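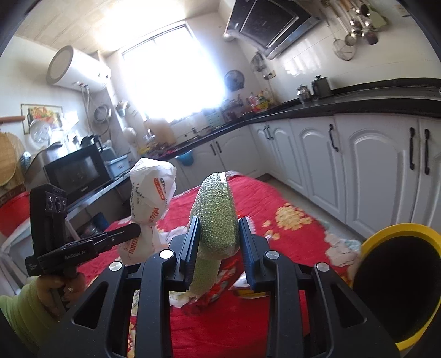
Zunumora Kitchen Chores, data card

What is in it
1,346 clips of everyday kitchen work, recorded in homes in Harngate with two hand-held grippers, one per hand. Most of it is table work: picking up bags and packets, folding cloth, putting things into containers. The last recordings were added in June.

Why we made it
We wanted a plain answer to whether a machine can clear a kitchen table yet. So far, partly. The Belkadi policy trained on this data does well with jars and boxes. Plastic bags and mesh are much harder — they change shape when pinched, and a grip on the thin middle of a bag tells you little about where the rest of it will go.

Test split
243 clips are held out. Please don't train on them. They come from kitchens that do not appear in the training set.

Known gaps
- Very little work at the sink.
- Few clips after dark. Bright windows are often blown out to white.
- Patterned tablecloths confuse the Kotell segmenter, above all where a packet lies on printed flowers.
- No clip shows a robot doing the chore. All motion is human.

Contact
Maj-Britt Magnusson, Zunumora
Card last edited 22/09/2023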